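Notebook - Helora collection, September, station rules
Written up at 4:30 pm

Current count is 2,323 episodes on the tidy-up task. Target is still 4,000. Kaede Katayama went through the log this morning and sent back 1,323 of them as needing a second look, nearly all for start and end position, so most of today went on the written rules and very little on new takes.

Changes to the sheet:

Start pose. Both grippers open, pads clear of everything, hold for 2 seconds before moving. The old sheet said "open" and left it there. People at Prandale read that as half open and we read it as fully open. Now it says fully open.

Seat. Operator stays seated for the whole episode. If you have to stand to reach something, end the take and tag it.

Bin. Goes on the floor, in reach from the chair. Do not move it with your foot during a take.

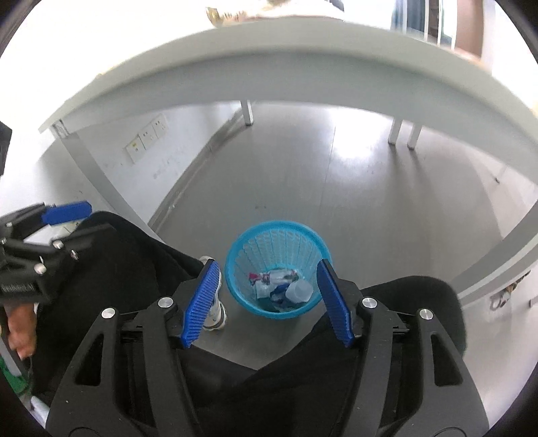 Tagging is the part I'm least happy with. Tillitska wants one tag per episode, and we have been putting in as many as apply. I kept ours for now and wrote to Ichikawa to ask which one the checker reads. No answer yet.

Also agreed with Kaede: no reaching across with the other gripper to fix a bad grasp unless the task card calls for two hands. Drop it, regrasp, keep going. A failed grasp is fine to keep as long as it is tagged.
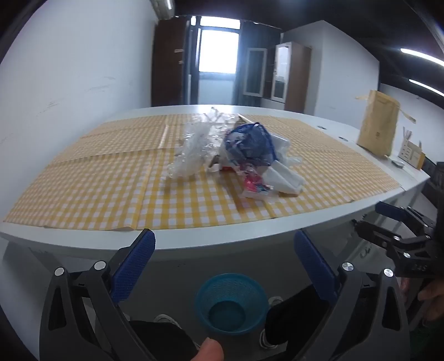 Object sets still need a proper rule. The sheet says "mixed soft waste", and two people can fill that in very differently. I want it to name types: clear film, mesh bag, plain plastic bag, small printed packaging. A pile like the one on the gingham cloth covers all of those, and the thin wooden stick tucked into it should go on the list as well - rigid items get missed. Cloth sheets to be pressed flat at the corners before the first take.

To do: reprint the sheet, throw out the old copies, start on Kaede's list from the top.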